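Survey diary, Dirncombe Old Battery
October, second visit

The survey party arrived at the lower gate at 7 in the morning and proceeded on foot, the track being closed to vehicles beyond the ford. The weather was overcast with a light wind from the west. Visibility across the valley was fair until midday and poor afterwards.

The purpose of the visit was to complete the record of the magazine and the adjoining guardhouse, both of which were left unfinished in the spring owing to nesting birds. The guardhouse stands 261 paces from the main gun platform and is reached by a sunken path, now heavily overgrown with bramble. The party cleared only so much growth as was needed to gain entry. No stonework was disturbed.

The guardhouse consists of a single room with a fireplace in the north wall and one window opening facing the sea. The roof has gone entirely. The south wall has lost its upper courses since the spring visit, and fallen stone now lies across the threshold. This was recorded and will be reported to the Dirncombe estate office with a recommendation that the doorway be fenced before winter. The lime mortar on the inner face is sound to about shoulder height and soft above that line.

A carved mark was noted on the left jamb of the doorway, low down, which does not appear in the earlier record. It resembles a letter V with a bar across the foot. A similar mark is known from the boundary stones at Vuter, and it is possible that the same masons were employed at both places. The party took a rubbing and makes no firm claim.

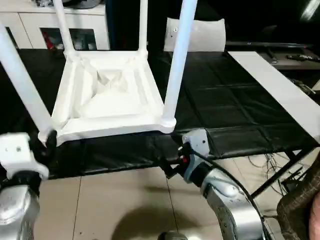
Work at the magazine began after the midday meal. The building is vaulted in brick and is the best preserved on the site, with walls thick enough to have kept out both damp and frost for the greater part of its life. The floor slopes gently to a drain at the eastern end. For those who have not been inside, the shape of the vault is hard to convey on paper, but the stone basin set beneath the drain may be likened to the underside of a white plastic stool: a raised rim enclosing a square, with a shallow pyramidal hollow in the middle. The basin is choked with silt and was left as found. Its purpose is not agreed. The Rattanakul survey, which remains the fullest account of the battery, describes it as a settling tank, though the drain seems too narrow to have served one.

Ten photographs were taken of the vault and the entrance passage. The passage turns twice before it reaches the chamber, as was usual in such buildings, and a lamp recess survives at the second turn. The glass is missing and the iron frame is badly rusted. Soot is still visible on the brick above it.

The party walked the outer bank in the last hour of useful light. The bank runs for 300 metres along the cliff edge and has slipped in two places, the larger slip lying directly below the signal post. The path there is no longer safe and should be moved inland -- a matter which was raised in the spring and has not yet been answered.

Rain set in shortly before four o'clock and the remaining measurements of the signal post were put off. The instruments were carried down to the gate and returned to the store at Jullurine the same evening.

Matters outstanding: the plan of the signal post; a second rubbing of the carved mark in drier conditions; a reply to the estate office concerning the key to the upper gate, which does not fit the new lock.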